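Notebook, Bimard visit, November 25, 2021

Demonstration of hand-held gripper collection, packing task

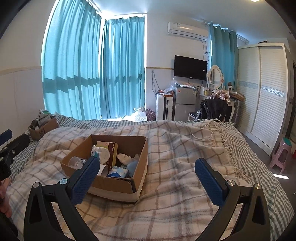
Visitors from Westine and Guimarães, 23 signed in. Start delayed while the projector was found. Janaína Honorato ran the talk, I ran the task side.

Task as set: take one item at a time out of the cardboard box, put it down on the bed, return it. Both hands in use. Reset between takes by whoever is nearest.

Talk used the old slides, so the pad spacing quoted is the July value. Correct this before they go to Satemetti.

Points raised in the session:

Guimarães asked about soft items. Told them plush and cloth need a slower close, and that we have no good measure of grip force on the hand-held version. They would like one. So would I.

Westine wanted to know how many takes per site. Target is 60, then move on. Their own plan is 2000 across all homes and they had not allowed for reset time. Suggested they time a few resets before fixing the figure.

Question on clear plastic cups. Depth is poor on them, no fix at present. Keep them in the item set and tag the takes.

Curtains: someone asked if they should be open or shut. We have no rule. Log it either way, with the ceiling light on or off.

Take 27 to be used as the reference clip in the handout. JH to trim it.

To do: check pivot screws on both grippers before the next visit. Send the item list to Westine. Ask Guimarães for their reset times when they have them.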